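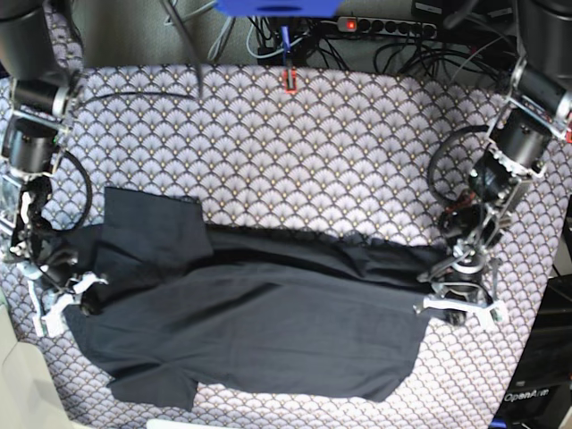
Course notes, unit 6: Good practice for bimanual work on soft goods
5 min read

6.1 Scope

These notes cover two-arm stations that handle garments on a table. They follow the Premmont lab rules. Where the Premmont rules and the Fekent checklist differ, use the stricter one.

6.2 Before power-on

Confirm that the stop button can be reached from the operator's chair. Route floor cables outside the walking path. Check that arm cables have slack at full reach and cannot catch on the cloth. Fix the table covering at the edge. A patterned covering is allowed if it stays the same for the whole series; record any change in the log.

6.3 Grip rules

Grip a shirt at two points before any lateral move. Keep tension low: the hem may lift but must not go taut. Limit jaw force to the value on the station card. After 1,000 cycles, inspect the finger pads and replace them if worn. Undusness, the logging tool used in this course, raises a flag at that count.

6.4 Wrist camera

A wrist view is required for every episode. The gripper should appear at the bottom of the image and the cloth should take up most of the rest. Dark garments lose edge detail in dim light, so set exposure on the garment and lock it.
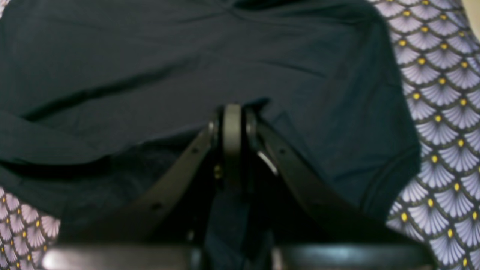
Chae commented that locking exposure is fine for one garment but fails for a mixed series, and asked that the rule be applied per item. The request was accepted. Exposure is now set again at each change of garment and written to the episode header.

6.5 Rejecting episodes

Reject an episode if a cable touches the cloth, if either camera drops out, or if a person reaches over the table while the arms are live. In the practice set of 715 episodes, 66 were rejected under this rule. Keep rejected files in a separate folder. Do not delete them.

Reading for next unit: Fekent checklist, sections 2 and 4.

148 shares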